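4. Setting up the gripper and wrist camera

I'm going to assume you've got the Alel arm bolted down, levelled and talking to the controller (that was section 3, and if you skipped it, please go back, I'll wait!). This section covers the two-finger gripper, the little wrist camera and the first grip test. Grab a cup of tea, it's a slow one the first time through.

4.1 Fitting the fingers

1. Press the stop button and switch the arm off at the wall.

2. Slide each finger onto its carriage until it clicks. They're a left and a right, and yes, I've put them on backwards more than once.

3. Do up the two screws on each finger by hand, then give them a quarter turn with the small hex key from the Balell kit.

4. Wiggle both fingers. A tiny bit of flex at the tip is fine. Movement down at the carriage means the screws want another nip.

Note: Scuffs and white scratch lines along the edges are normal wear and I don't worry about them. A crack is a different story, so swap both fingers as a pair if you find one.

4.2 Zeroing the grip

1. Power up and open the Prekel panel. Choose Gripper, then Zero.

2. Let the fingers close on nothing. The position should read 0 when they meet.

3. Open them all the way. Mine reads 900, and if yours is more than 50 off that, run Zero again before you start fiddling with anything else.

4. Set the grip force to 200 for the first test. You can creep it up later.

Caution: Keep your own fingers well clear during zeroing. The motor doesn't slow down for you!

4.3 Aiming the wrist camera

1. Turn on the live view and loosen the camera collar.

2. Tilt it until both fingertips sit low in the view, near the middle, with plenty of table showing past them.

3. Tighten the collar and wipe the lens with a dry cloth.

Don't fuss if things further back look soft. You want the fingertips and whatever's between them reasonably clear.

4.4 First grip test

1. Stand a plastic mug on the table with its handle toward the gripper. Leave the good china in the cupboard.

2. Jog the arm in slowly with the fingers open and the handle in the gap between them.

3. Press Close and check in the live view that the handle is held between the two fingers.

4. Once you're happy with the hold, save the position as Grip 1.
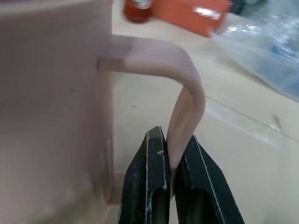
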